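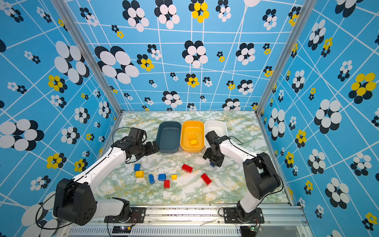
Brick sorting on the two-arm table, yellow bin started.

Gekham bench group - notes from the March catch-up

I took the notes again, so they come with my opinions. We started at 3 and ran over, mostly thanks to item 2. Apologies came in from the Wolley folks, who want the notes by email.

1. Where we are with the brick task

The job hasn't changed since last time: blue bricks go in the slate-blue bin, yellow in the yellow, red in the white. We drive both arms by remote control, one run from a full table to a clear one, and save the whole thing as a demonstration. The target for this round is 2000 saved runs. We're well short, but the pace has picked up a lot now that there's a proper chair at the driving station (best money we ever spent!).

We went back and forth on whether drivers should clear one color at a time or just grab whatever is closest. I like closest first, it feels natural and I make fewer silly moves. The other side of the table said mixed orders make it harder to spot a bad run when you're skimming through later. Fair enough, but I still think we want both kinds. We agreed to leave the order up to the driver and write it in the log.

Also agreed: no stacking bricks neatly inside the bins. A couple of us had started doing it without thinking. Drop it in, let it land how it lands, move on.
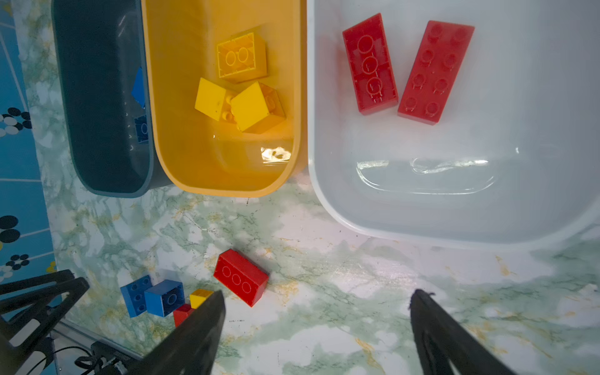
2. Driving habits

This was the long one. New drivers tend to close the gripper too early, then nudge the brick across the table and chase it. I did this for my whole first week, so no judgment from me. What helps is stopping with the fingers wide open over the brick, checking the wrist view, and only then going down. It feels slow, but the runs come out cleaner and the trained arm copies that little pause, which we're all fine with.

Small bricks next to a fingertip came up too. From the wrist view a finger can hide most of a brick, and you end up guessing. Suggestion from the floor was to back off and come in again from another angle. We'll put that in the driver sheet.

Then the question of what to do with a fumble. If you drop a brick on the table and pick it up again in the same run, keep the run - we want the arm to see what recovering looks like. If a brick leaves the table, stop and throw the run out. Somebody asked about a brick that goes in the wrong bin. We decided to keep it if the driver fixes it before the end, and I'm to write that down clearly, so there it is.

3. Letting go over the bin

Gastareck asked us to look at release height, and we spent a good while on playback. Some drivers let go high and some go right down inside the walls. Low is kinder to the bricks but you can bump one that's already in there, and then the fingers come up at a funny angle. We settled on lowering until the brick is below the rim, then opening. No need to touch the floor of the bin.

A good point I hadn't thought of: hold still for a beat after opening. If you whip the arm away, the saved motion blends the letting go with the leaving, and the arm learns to fling things. I've seen it fling things. It's funny once.

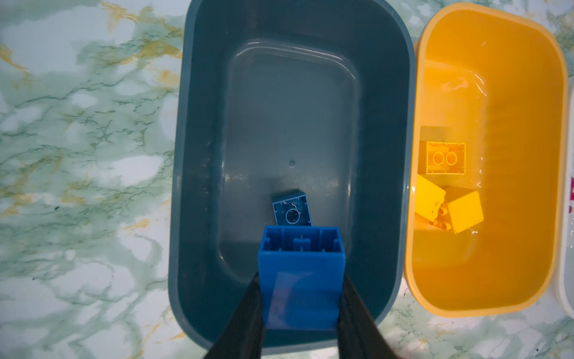
4. First training pass

Galindo will run a small training pass on what we have so far, just to see how it behaves. We'll hold back 70 runs for checking and not peek at them. Nobody wanted to guess at a score, though I did try to get a bet going.

5. To do before next time

Driver sheet updated with the items above (me)
Log gets a column for picking order (me too, apparently)
Go through the older saved runs and flag the ones with high drops (Gekham)
Training pass and a short write-up (Galindo)
Tell Gastareck what we picked for release height (whoever talks to them first)

Next meeting is same room, 3 again. There are 7 of us if everybody shows up, so please bring a chair from next door. The good one stays at the driving station.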